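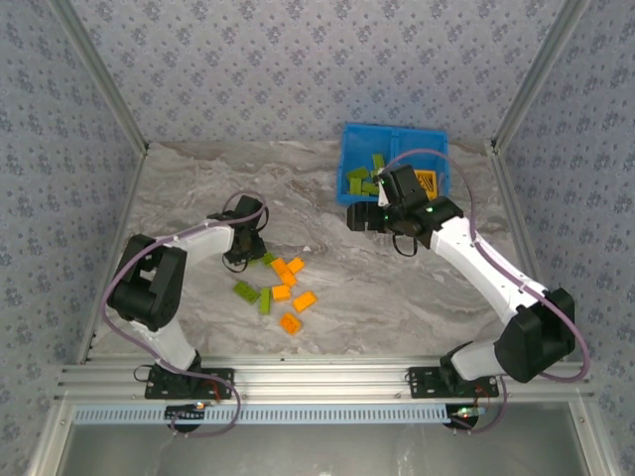

Can I clean a fiber connector with regular rubbing alcohol from the drugstore?

I wouldn't, the drugstore stuff has a lot of water in it and leaves a film on the end face. Get the 99 percent kind and lint-free wipes, or just use a dry click cleaner.

splicemonkey2
Posted Jun 13, 2020

OK thanks, that explains some of my mess. I've got a 218 foot run out to the barn and the link keeps dropping. I cleaned both ends with the drugstore bottle and a paper towel (I know, I know). Should I cut the ends off and start over?

ridgeline161
Don't cut anything yet! Clean it dry first, then look at it with a scope. I bought the little Vurkham handheld one used and it paid for itself the first weekend. If you see a ring of haze, that's just residue and it'll come off.
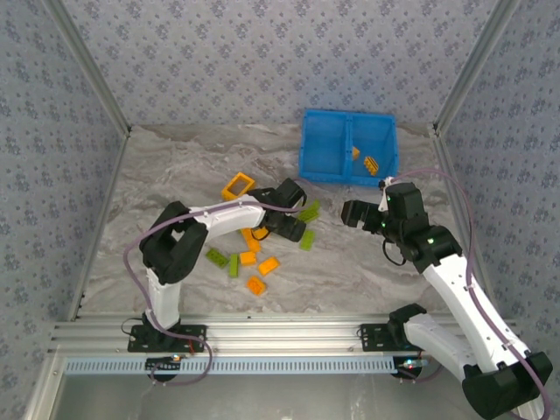
Then check the other side too, meaning the port inside the switch. I cleaned my patch cord over and over and kept plugging it right back into a dirty port. Felt pretty dumb.

Donal Hayes
I'm going to disagree on dry first. If there's grit on there, a dry wipe drags it right across the glass and now you've got a scratch. A tiny bit of 99 percent, then dry. One direction, no scrubbing in circles.

ridgeline161
For grit, sure. But most people drown the thing and leave it worse than they found it. I've done dry first for years at the Madigan shop and I can't remember scratching one.

Donal Hayes
Would you remember, though? You only see it if you scope it before and after. Anyway, we agree on the paper towel.

splicemonkey2
Ha, paper towel is retired. I ordered a click cleaner and I'm borrowing a scope from a guy at work. Does it matter that the barn end is angled? The connector is green and the one in the house is blue.

ridgeline161
WAIT. Green into blue? Those don't mate right, there's your drop. Forget the cleaning argument and get the matching connector on there first.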